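Workshop notebook, March 11, 2024

Stage backdrop for the draft event, Bratum hall.

Where we left it on Friday: the client wants the stage to look like the front of the old Toren stadium, the side with the long steps and the arches over the players' gate. The real one is being re-roofed and can't be used, so the front gets built indoors, at the far end of the hall, and the league reads out its picks from the top step. The event is in August. The drawings from Horobets came in this morning and I have been through them twice.

Main points from the drawings:

The steps are real for the first 7 treads and painted from there up. The join is hidden by the lectern platform. I'm not happy with the platform depth. A player in a suit coming up to shake hands and hold a shirt needs more room than they have drawn, and some of these linemen are very big. Asked for another half metre.

The arches are flats with a printed skin over foam. The columns stand proud of the flats so they throw a proper shadow. Horobets have drawn them hollow with one rib down the middle. I would like two ribs.

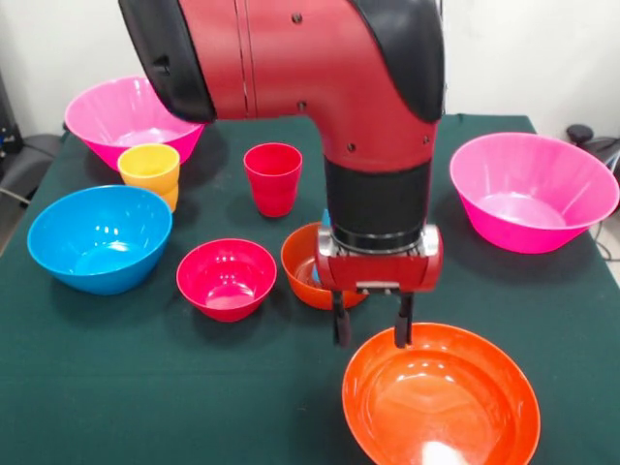 Did the first print test on the stone texture this morning. At full size the blocks look right from the back of the hall and wrong from the front row, where you can see the pattern repeat every fourth block. Television will mostly be on a long lens from the centre platform so it may not matter, but the front row is where the families sit and they will be taking their own pictures. Try breaking up the repeat with hand painting on the lower two courses only.

Second print test used the matt film. Much better under the lights. The gloss one flared badly as soon as the key light went past the lectern. Use matt throughout, including the painted steps. The film costs more and Numora need to be told before they price the rest.

Seating: the hall plan now shows 4,000 with 1,000 of those on the floor. The floor block comes closer to the stage than on the old plan, so the sight line from the end seats goes past the edge of the flats and straight into the scaffold. Need returns on both sides. I have drawn them at 30 degrees in pencil on sheet two. Don't cut anything from sheet two until it has been redrawn properly.

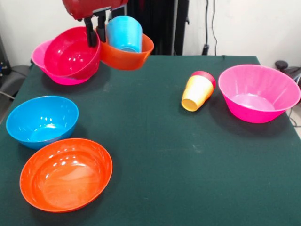 Numora rang after lunch and asked whether the columns could be left off the outer arches, as the broadcast shots never go that wide and it would save a week of painting. I said the columns hold the skin flat at the joins and without them the seams will show. They said they would look at a plain batten instead and paint it in. Fine by me if it is fixed from behind. They also want to know who signs off the team crests over the gate. That is the league, not us.

Team crests: 200 mm clear all round each one, as before. They go on last, on hook and loop, so they can be swapped if a club changes its badge over the summer. One club is said to be doing exactly that. Leave theirs unprinted.

Load on the top step. The worst case is the whole first-round group up there together for the photograph at the end of the night. The deck is rated for it on paper, but I want it tried with sandbags before it goes on the lorry. The middle joint on the last deck we built had a creak in it which the microphones picked up. Rubber strip under every bearer this time.

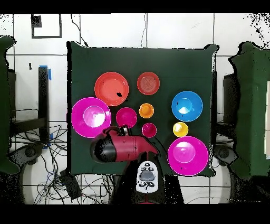
Paint: the warm grey is two shades too yellow against the photographs of the stadium. The real stone has gone darker under the arches where the rain runs down, and that wants copying or it will look like a new building. Mixed a darker wash and left it on the test flat overnight rack, label facing out. Check it in daylight as well as under the lamps.

Handrail - not on the drawings at all. The hall will insist on one for the real treads. Suggested a black one on the left side only, low enough to stay out of the handshake shot. Waiting on the hall.

To do tomorrow:
Send Horobets the platform depth and the two-rib column.
Reprint the stone with the pattern broken up.
Redraw sheet two with the returns.
Order rubber strip.
Ask the hall about the handrail again, and what time the lorry doors open.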